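Teleop for laundry sorting: how do you demo the pick from a pile?

Forum > Manipulation > Teaching and demonstrations

brijesh_c
Posted 9:14 am

I'm collecting demonstrations for a clothes task. Pick one garment out of a mixed pile, lift it clear, put it down on the other side. Wrist camera plus one overhead. I drive it with a leader arm.

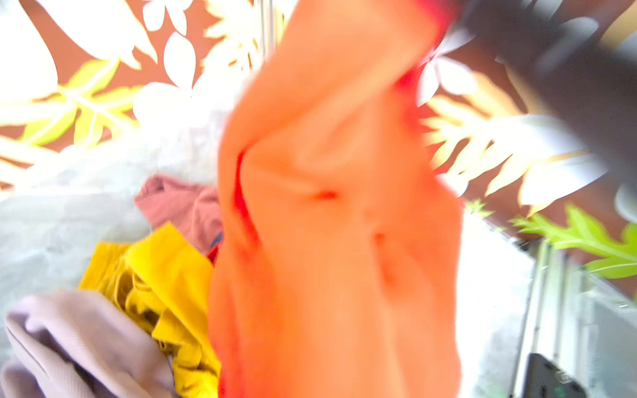
The lift is the part I can't get consistent. The orange one comes up as a long bunched strip, and during the lift it fills most of the wrist view and smears. My policy does fine up to the grasp. After the grasp it hesitates, drifts down again, sometimes opens. I have 103 demos so far. Before I record any more I would like to know if I should be changing how I drive or just adding numbers.

Settings, in case they matter: 3 cameras were planned, 2 are working. Actions are absolute joint positions. Garments are ordinary shirts and towels from a thrift store, no tags cut off.

grethe_b
Posted 9:40 am

Slow down the lift. The blur is coming from how fast you move your hand on the leader. With the arm that close to the cloth, even a moderate speed will wipe out the folds. Do the grasp, wait a beat, then go up slowly.

Also your exposure is way too hot. The white leaves on that print have no detail left in them and neither does the pale surface on the left. Lock it manually and bring it down.

leif_kirkegaard
Posted 10:02 am

I disagree on slowing down. If you drive slowly you teach slowly. We did a towel set at Flismont with very careful operators and the policy took forever on every pick. It also learned the pauses. Any place where the operator stopped to think, the robot stopped too, and at some of those it never started again.

Brijesh, when it hesitates after the grasp, did you pause there in the demos?

brijesh_c
Posted 10:15 am

Yes, probably. I close the gripper, check the overhead view to see if I got one garment or two, then lift. So there is a pause in nearly all of them.

leif_kirkegaard
Posted 10:21 am

Then that is your hesitation. The frames during the pause all look the same and the action is "stay". The policy has nothing to tell it when the pause is over.

Trim them in post or stop doing it.

grethe_b
Posted 10:38 am

Slow and paused are different things. I said wait a beat, and I will take that part back. But I stand by a slow lift. You can resample the trajectory afterward and play it faster. You can't get sharp frames back out of blurred ones.

leif_kirkegaard
Posted 10:44 am

You can play it faster but the cloth won't behave the same. A shirt pulled up fast swings and drags on its neighbors differently from one pulled up slowly. For rigid parts I would agree with you.

sofia_m
Posted 11:30 am

A few things from my side. I run data collection for a small group at Tremton and we do mostly fabric.

The print on the panel behind the pick is hurting you. Brown, white, yellow-green, big shapes, high contrast. You have a mustard garment in that pile, and near the fern pattern the wrist camera is going to see yellow against yellow. Either hang a plain sheet over it or change it on purpose between sessions. One busy background across all your demos is the worst choice of the three.

On one garment or two: don't stop to check. If you pick up two, carry on, shake one loose if you can, and keep the demo. Those recoveries were the most useful data we recorded. Our first set was all clean picks and the robot had no idea what to do when a second piece came along for the ride.

On speed I'm between the two of you. Shorten the exposure time first and see how much blur is left.

brijesh_c
Posted 12:05 pm

I have been deleting the doubles. I treated them as failed demos. How many do you keep?

sofia_m
Posted 12:11 pm

All the ones that end in the right state. If the operator gave up, it goes out. We ended up with some 40 recoveries in the first usable set and added to it later. I wouldn't fake them though. If you set up a double on purpose, the operator already knows it's there and the correction looks too tidy.

sieglinde_h
Posted 1:27 pm

Question for Brijesh. Where on the garment are you grasping? If I'm reading the picture right, you have it near the top where it narrows, and the rest just hangs. Is that the same spot each time?

brijesh_c
Posted 1:50 pm

No, wherever sticks up. Usually the highest fold in the pile. I don't look for a collar or a corner.

sieglinde_h
Posted 2:08 pm

That is fine as a rule, but it has to be a rule. We had two operators on the Saston arm, one picking the highest fold and the other the nearest edge. The combined data was worse than either one alone. The gripper went down halfway between the two and closed on air. Write it down on a card and stick it next to the leader arm, including what to do when two folds are the same height.

leif_kirkegaard
Posted 2:19 pm

Seconded. Same with wrist angle. Pick one approach and repeat it.

grethe_b
Posted 2:33 pm

I would allow more variety than that in wrist angle. If every demo comes in at the same tilt, it will fail the first time a garment is up against the side of something. But yes to one rule for choosing the fold.

ragnarsson_user
Posted 3:15 pm

Has anyone skipped the leader arm and guided the real one by hand for this? On the Ragnarsson I get much better feel for whether the cloth is snagged. Through the leader I can't feel anything and I tend to yank.

sofia_m
Posted 3:29 pm

We tried it. The feel is better, but your hands and sleeves end up in the overhead view, and then they aren't there when the policy runs. You can guide by hand, record the joints, and replay with nobody in view. With cloth the replay misses a lot, because the pile is never the same the second time.

ragnarsson_user
Posted 3:34 pm

OK, that explains my replay results.

brijesh_c
Posted 5:02 pm

Thanks all. Plan for the next batch:

Plain sheet over the print for half the sessions, leave it up for the rest.
Exposure locked, shorter shutter, extra lamp from the side if it gets too dark.
Highest fold, always. If two are equal, take the one nearer the gripper.
No stop after closing. Lift straight away at a medium speed.
Keep doubles if they end correctly.

I'll trim the pauses out of the old 103 and train on those alone first, so I can see what the trimming does without the other changes mixed in.

leif_kirkegaard
Posted 5:10 pm

Good. When you trim, leave a few frames after the close or you will cut off the gripper actually tightening.

grethe_b
Posted 5:26 pm

Please post the numbers for medium speed too. I still think you'll want it slower.

brijesh_c
Posted 8:47 pm

Trimmed set is training now. Nothing to report yet except that the pauses were longer than I thought. I'll put the results in this thread.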